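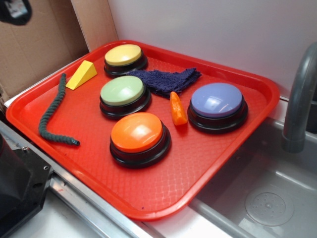 Siblings are usually treated in everyday talk as people who had the same childhood. They had the same parents, the same house and often the same school, so when they disagree as adults the rest of the family is surprised. The buttons on the red tray are all one size and shape, and it is the caps that differ: yellow, green, orange and a lavender blue. Common sense pictures brothers and sisters in much the same way, as one make with a different colour on top. The reading for this week argues that the differences go further down, and that they start early.

Family and Society, Unit 2
Handout: Siblings, birth order and who does the caring
Lotovcombe College, revised 19 July 2026

1. Shared and non-shared environment

Shared environment means the things that are the same for all the children in a household, such as the area they live in or the language spoken at home. Non-shared environment means the things that differ from child to child: friends, teachers, illness, and how old each child was when something happened. A move of house at four and a move of house at fourteen are not the same event, even if the van came on the same morning. Money counts here too. A couple's first child may grow up in a rented flat and their last in a house with a garden.

Keep the two terms apart in your written work. Several essays last January used "shared" to mean "agreed on", and lost marks for it.

2. Birth order

There is a large popular literature that gives each position in the family a character. The eldest is responsible, the youngest is charming, the middle one is overlooked. Treat this with care. People tend to remember the cases that fit, and when parents are asked to describe their children they often describe ages. A nine-year-old is more responsible than a five-year-old in most families.

What does hold up better is the difference in role. Older children are more often asked to mind younger ones, to translate for a parent, or to be in when the gas man calls. A role can last long after the reason for it has gone. Think about who in your own family is rung first when something goes wrong. You will not be asked to share this in the seminar.

3. Case material: the Brekotard interviews

The extracts in your course pack come from interviews with adult brothers and sisters in Brekotard and Zurker. Each person was seen separately and asked the same opening question: "Who looks after your parents?" There were 74 interviews in all. The youngest person interviewed was 18.

Points to look for as you read:

Siblings in the same family often gave different answers to the opening question. Note who is named and who is left out.

Distance was the reason most often given for doing less. Check whether the person living furthest away is always the one doing least. In the Lai extract it is the other way round.

Daughters described tasks. Sons were more likely to describe arrangements ("we've got that covered"). Do not read too much into this from the extracts alone, as they were chosen for teaching.

4. Falling out

Estrangement between siblings is less studied than estrangement between parents and children. In the extracts it seldom follows a single quarrel. Contact thins out, a birthday is missed, and then a funeral or a will brings everyone back into one room. Some of those interviewed did not use the word at all and said only that they were "not in touch at the moment". In one case the moment had lasted nine years.

Written task

Write 2,000 words on the following: "Brothers and sisters grow up in different families." Discuss with reference to the Brekotard interviews and at least one other source from the list. You may draw on your own experience in the introduction, but it will not be marked as evidence.

Bring the course pack to the next seminar, with the Lai extract read twice.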